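Plarnomholm Institute of Applied Automation
Employment Opportunities

Automation Cell Technician, Gripper Maintenance (2 positions)

Location: Cheung Building, Sernstead Campus
Department: Handling Systems Laboratory
Reports to: Laboratory Operations Manager
Appointment: Full time, fixed term, 2 years, with the possibility of renewal
Posting number: 665
Review of applications: Begins in July and continues until the positions are filled

Position Summary

The Handling Systems Laboratory at the Plarnomholm Institute of Applied Automation invites applications for two technicians to set up, maintain, and repair the Statix cell, the laboratory's workstation for the handling of lidded boxes, trays, and other hinged or loosely fitted objects. The cell consists of a robot arm on a fixed pedestal, a work table, a set of interchangeable grippers, and the hand-held gripper tools that operators use at the same table and at other tables in the building. The hand-held tools carry the same fingers as the arm and must be kept to the same standard.

The technicians will share responsibility for the daily condition of the cell. Research staff design the tasks and analyze the results. The technicians decide whether the equipment is fit to be used, and they have the authority to take a gripper or the arm out of service without prior approval.

The cell is in regular use on weekdays from 8:00 a.m. to 6:00 p.m. One technician will normally open the cell and the other will close it, with an overlap in the middle of the day for repairs that need two people.

The Work

Much of the handling at present concerns boxes with lids that must be lifted, held at an angle, and set back in place without chipping the edges. Glass-paned lids are among the objects in use. Small faults in a finger show up quickly in this kind of work: a loose fastener lets the tip rotate under load, a worn contact face slides along a varnished edge, and a pair of fingers that no longer close parallel will tilt a lid as they take hold of it.
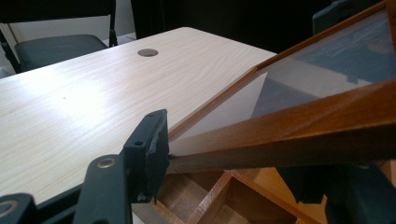 Do technicians need to know how to program the robot arm?

Programming is not required at the time of hire. Technicians must be able to load and run existing programs, move the arm safely by hand controller, and enter tool offsets after a gripper change. Training in these tasks is provided during the first weeks of employment.

Principal Duties

Daily setup

Inspect every finger and pad on the arm and on the hand-held tools before the first session. Check fasteners and threaded inserts for looseness with the torque driver assigned to the cell. Wipe contact faces with the approved cleaner and a lint-free cloth. Run the opening and closing check on each gripper and record the result in the cell log. Test the emergency stop and the enclosure interlock on the arm. The cell may not be released to operators until the log entry has been signed.

Scheduled maintenance

Each gripper is given a full service after 200 hours of recorded use. At service the technician removes the fingers, cleans and inspects the linkage, replaces pads, renews lubricant where the service sheet calls for it, and checks the closing force on the bench gauge. Fingers that fail the parallelism check are set aside, tagged, and entered in the parts register. Pads are replaced in pairs. A service sheet must accompany the gripper back to the cell and is kept on file for as long as the gripper remains in use.

Calibration

Re-establish the tool center point on the arm after any change of gripper or finger, and after any contact event that stops the arm. Confirm that the hand-held tools report the correct opening width across their full travel. Check the position of the arm pedestal and the work table against the floor marks at the start of each month.

Fault finding and repair

Respond to faults reported by operators during sessions. Typical faults include slipping pads, stripped inserts, sticking linkages, damaged cables, and loss of the width signal. The technician is expected to find the cause before returning a tool to use, and to write it down in plain terms. A tool that has been dropped must be inspected on the bench even if it appears to work normally.

Care of objects

Maintain the boxes, trays, and lids used at the cell. Duties include tightening hinges, easing lids that bind, removing splinters, and withdrawing any item with cracked glass or exposed edges. Simple woodworking repairs are carried out in the building's shop. Replacement items are requested through the laboratory office.

Records and supplies

Keep the cell log, the parts register, and the calibration record up to date. Maintain minimum stock levels for pads, screws, inserts, and cables, and submit orders in time to avoid interruption. Prepare a one-page summary of faults and repairs at the end of each month for the Laboratory Operations Manager.
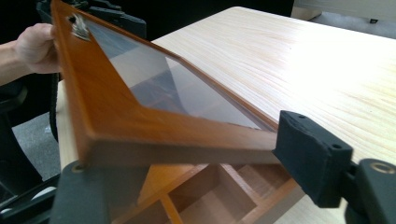
Lid handling on a compartment box, with a hand at one corner and the gripper at the lower edge.

Support to operators

Show new operators how to hold and store the hand-held tools, how to recognize a worn pad, and how to report a fault. Technicians do not supervise operators but may stop a session at any time if a tool or object is unsafe. During busy periods a technician may be asked to assist at the table, for example by steadying a lid or resetting objects between runs.

Required Qualifications

High school diploma or equivalent and a certificate or associate degree in mechatronics, industrial maintenance, precision mechanics, or a related field. Relevant paid experience may be substituted for the certificate or degree.

Experience in the assembly, maintenance, or repair of small mechanical equipment.

Ability to use calipers, feeler gauges, torque drivers, and a multimeter correctly and without supervision.

Ability to read assembly drawings and basic wiring diagrams.

Clear written English sufficient to keep a log that another technician can follow.

Steady hands and good close vision, with correction if needed. The work involves small fasteners and parts that are easily marked or bent.

Ability to lift a boxed gripper assembly from floor to bench and to stand at a work table for extended periods. Reasonable accommodations will be made for qualified applicants.

Preferred Qualifications

Experience with industrial or collaborative robot arms.

Experience with lockout procedures.

Soldering and crimping of small connectors.

Basic woodworking or cabinet repair.

Familiarity with 3D printing for brackets, covers, and test fingers.

Working Conditions

The positions are based on the ground floor of the Cheung Building. Most work is performed indoors at a bench or table. Safety glasses are required at the bench, in the shop, and whenever the arm is powered. The arm may be approached only after it has been brought to a stop and the technician has taken the enclosure key. Safety glasses, gloves, and work shoes are supplied by the Institute.

Evening work is occasional and is scheduled in advance. Time worked beyond the normal week is paid or returned as leave in accordance with Institute policy. The positions are not eligible for remote work.

Training and Probation

New technicians complete a period of supervised work at the Statix cell before they may sign the daily release. The supervised period covers gripper service, tool center point calibration, safe entry to the enclosure, and record keeping. It ends with a practical assessment in which the technician strips, services, and reassembles one arm gripper and one hand-held tool. The assessment may be repeated once. The probationary period follows the standard terms for technical staff.

Compensation and Benefits

Salary is set according to the Institute's scale for technical staff, with placement based on education and experience. Benefits include health coverage, paid leave, a retirement plan, and tuition support for approved courses. A copy of the current scale is available from the Sernstead human resources office on request.

How to Apply

Applicants should submit the following documents through the Institute's employment page, quoting posting number 665:

A cover letter of no more than one page that describes a repair the applicant has carried out, including how the cause of the fault was found

A current resume

Copies of relevant certificates

Contact information for two references, at least one of whom has supervised the applicant's practical work

Incomplete applications will be held until the missing documents are received, but will not be reviewed. Applicants invited to interview will be asked to complete a short bench exercise using tools provided by the laboratory. The visit includes a tour of the cell and a meeting with current laboratory staff. Reasonable travel costs within the region are reimbursed on presentation of receipts.

Applicants who require an accommodation at any stage should contact the human resources office when submitting their documents.

The Plarnomholm Institute of Applied Automation is an equal opportunity employer. Employment is subject to verification of education, prior employment, and eligibility to work.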